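Kellirthorpe Petition Heads to the Senate

15 June 2026 – I'm Gisela Wiegand, and I'm thrilled to say our petition against secret detention has 1,683 names on it! We wanted 2,000 by August, and I think we'll make it. 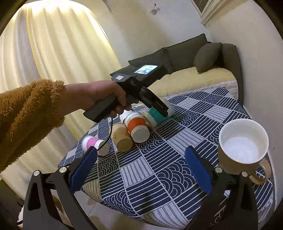 Osamu Imai and I will carry it to both our senators' offices ourselves – we've asked for a real meeting, with a real answer on the detention bill.

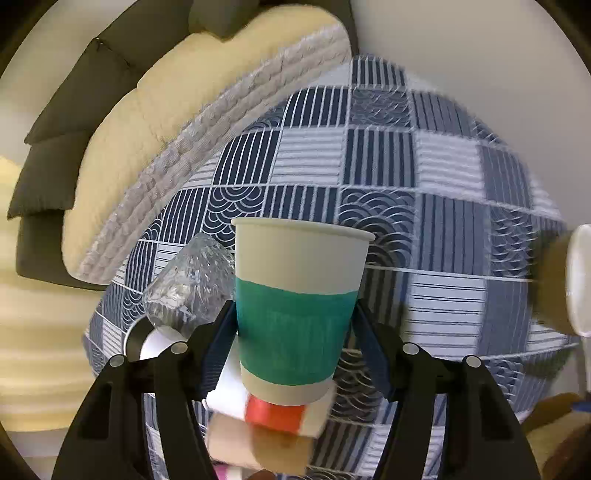 Want to sign? Ask for Vendula Matoušek at the Kellirthorpe office.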